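Eating My Way Through Trerance

18 June 2020

I have been promising my sister this post for ages, and she has finally stopped asking nicely, so I'm sitting down with a pot of tea and the folder of menus I brought home from our trip.
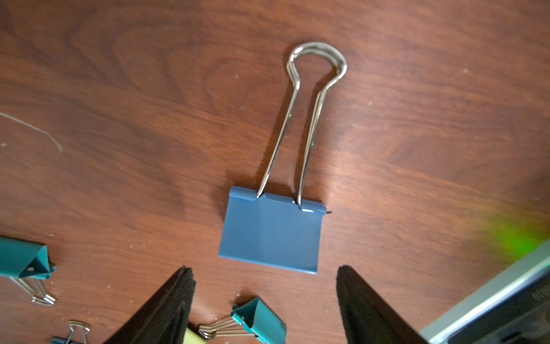
Getting there, and the first supper

Trerance is one of those harbor towns where the road drops so steeply at the end that you smell the water before you see it. We drove in hungry and a bit cross with each other (I had insisted we wouldn't need sandwiches, and I was wrong), and the first place with its lights on was Popescu, a narrow dining room on the hill with lace curtains and a chalkboard propped against the door.

I ordered the sour soup with meatballs and it was just what I needed after all that driving. It came with a little dish of hot pickled peppers on the side and a spoonful of sour cream that you stir in yourself, and the bread was still warm enough to melt the butter! My husband had the stuffed cabbage over soft polenta and would not share, apart from one forkful at the very end when he couldn't manage any more. The smoky bits of bacon in between the rolls were the best part. I've tried making it twice since and my cabbage leaves keep tearing, so if any of you have a trick for that, please leave me a comment.

Breakfast at Hareo

Hareo is down on the quay and it's tiny, just a counter and a few stools along the window. They do a breakfast bun with smoked mackerel, soft egg and a sharp sort of mustard, and I know fish first thing in the morning isn't for everybody, but I had it every single day. The coffee is strong and comes in thick cups with no handles, so you have to sit and wait for it to cool, and I ended up chatting with whoever was on the next stool.

That's how I met Sarita Chaudhary, who was up visiting her daughter and knew the town far better than I did. She told me to skip the big place by the parking lot and walk out past the boatyard to Dodar instead. I wrote the name on the back of my receipt, and then of course I left the receipt on the counter and had to go back for it.

Dinner at Dodar

Well, she was right. Dodar takes a bit of finding, and there are 74 steps down to it from the coast path (there's a sign at the top that says so, as a warning I suppose), but the crab was wonderful. They bring it whole with a mallet and a bowl of garlic butter, and you tie a napkin around your neck and get on with it. We shared a plate of fried potatoes with dill, and a baked lemon pudding with a crust on top and a runny sauce underneath.

Dinner for two with a glass of wine each came to 136 dollars. It's more than we usually spend, and I'd pay it again tomorrow.

The climb back up was slow. We stopped halfway, on the bench, and looked at the boats for a while before tackling the rest.

I'm going to try the lemon pudding at home next, probably with less sugar, and I'll put the recipe up if it comes out of the dish in one piece.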